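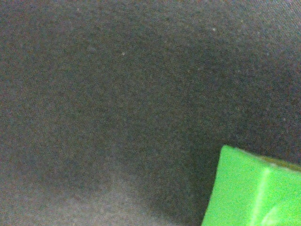
Leitura: 1 min

Contas de setembro, a correr porque ainda tenho de fechar a encomenda hoje.

Câmara de pulso nova: 184 euros na Sterneck. A Osik pedia 400 por uma com mais resolução, mas para seguir um bloco verde em cima de pano cinzento escuro não preciso. Fica a barata.

O braço é que dói. Orçamento da Trakus: 1090, sem portes. Pedi outro à Kim e ainda nada – se não responderem até às 18h avanço com a Trakus e pronto.

Falta o pano. Este apanha cotão, notam-se logo os pontinhos claros, e a luz não fica igual em todo lado. Um candeeiro difuso anda à volta de 98. Hmm. Talvez para o mês que vem.

Cabos e parafusos nao contei, tenho uma gaveta cheia. Fonte de alimentação tambem fica a mesma, por enquanto.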